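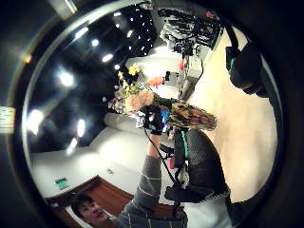 Raymonde Robichaud wrote in to say the Prornumley grip is fine for boxes and bottles, but she would not buy one on the strength of that, and could we please try it on something soft that a person is also holding on to. Fair point. So that's what most of this release is.

PRURHOLM HANDOVERS
Data card and kit review notes, second pass

Status: usable, not tidy. Read Known problems before you train on anything.
Last touched: 19 Aug 2020

What this is

Recordings made with the Prornumley hand-held gripper kit, plus our notes on the kit itself. Someone holds an object, someone else has the kit. Clips are handovers and the fumbling either side of them. No robot arm used for any of the recording, hand-held only.

We bought the kit from Vachon at list price. No discount, no loan unit. They haven't seen this file.

Numbers

Episodes: 178
Object types: 8
Frame rate: 50 per second, nominal
Size unpacked: 101 GB
Audio: none kept

Object types

bouquet
mug
folded towel
paperback
water bottle
bag of rice
umbrella
roll of tape

Bouquet is the one people ask for. Stems, a bit of label, a cone of printed paper that tapers away from the hand, petals you don't want to crush. Hard to say where the object "is" when someone has hold of the stems. We label the point where the stems are held and leave it at that. If you need separate labels for flowers and wrapping you'll have to add them, we ran out of patience.

Mug and tape are dull but clean. Start with those.

Folders

raw/ straight off the card, full circle, black border left on
flat/ run through Wesirard, straightened and cropped
tracks/ kit pose, one text file per episode
labels/ start of reach, first contact, release
notes/ whatever the person recording scribbled down. Mixed quality

Episode names are object then number, so bouquet_12 and so on. Numbers have gaps where we threw things out. Gaps are not missing files, please stop emailing.

About the view

Very wide lens. Straight walls come out curved, the ceiling takes up a lot of the picture and ceiling lights flare. Hold the kit on its side and the whole room goes with it. We have NOT rotated anything in raw/. flat/ is rotated where the tracker gave us a sensible up direction, and left alone where it didn't. There's a column for this in index.csv called "turned". Check it.

If your model only takes straightened frames, know that Wesirard eats a fair bit off the rim. Hands near the rim go first. Faces too. For handovers that matters, you often want to see where the other person is looking. We'd use raw/ and cope with the bend.

Kit notes (the review bit)

Good:
Light enough to hold through a long afternoon. Wrist sore by the end, not ruined.
Wide view catches the other person's face and hand together more often than not. That was the main reason to buy.
Setup is quick once you've done it twice. First time was an hour of swearing at the clamp.
Fingertips are replaceable and the spares in the box fit properly.

Not good:
Cables. Tape them down or they swing about in shot.
Catch on the battery door is weak. Ours now has an elastic band on it.
Manual is a folded sheet. Calibration page has two steps in the wrong order, do the board before the wrist wiggle.
Exposure hunts under bright spot lights. You can lock it but the setting is forgotten every time it powers off. Vachon say a fix is planned for December. We'll see.
Closing force has three settings and the lowest is still too firm for petals. For the bouquet episodes we backed the stop screw out by hand. Which is fine but then the width reading is wrong until you recalibrate.

Worth the money? For handovers and tabletop stuff, yes, if you can live with the cables. For anything fine, needles, thread, small screws, no. Grip pads too broad.

To answer Raymonde directly: on soft things it does alright with the stop screw backed out and poorly without. Umbrella was worse than the flowers, which we didn't expect. Folds move about under the pads.

Getting it running

1. Unpack everything into one folder. Don't rename raw/, the scripts look for it.
2. Open index.csv first. Filter on "keep" = yes unless you want the bad ones.
3. Run check.py. It lists any episode where frames and tracks don't match in length.
4. If you want your own straightened version, calibration is in calib.txt. Same lens throughout, same file for the lot.

Wesirard needs the older config layout. The new one reads our file without complaining and gives you rubbish.

Known problems

Tracker loses itself when the kit points at a plain ceiling for long. Jump in the pose, then it recovers. Flagged as "slip".
Contact labels done by eye by two people. They agree well on mug and bottle, less well on towel and bouquet. Both sets are in labels/, take your pick.
Rooms are few. Offices mostly, carpet, ceiling lights. Don't expect it to carry over to kitchens or outdoors.
Mostly right hands giving. We noticed late.
Umbrella episodes have no width readings at all. Cable was loose. Our fault, not the kits.
Timestamps drift against the tracks on long clips. check.py prints the offset but does not correct it.

People in the recordings

Everyone on camera signed for release with faces shown. If you publish stills, keep names off them. Anyone recorded can ask to come out, and then we pull the episodes and put up a new index. Please re-download the index now and again and drop what's gone from it.

Not for identifying people, or guessing age, mood or anything else about them. Handover work, grasp work, view straightening, that sort of thing.

Licence

Research use, credit Prurholm Handovers. Ask before selling anything built on it. Kit notes can be quoted as long as you quote the bad bits aswell.

To do

Left hand giving
Rotate the rest of flat/
Proper width readings for umbrella
Second kit, to see if the battery catch is just ours

Comments to the issues page please, with the episode name in the title.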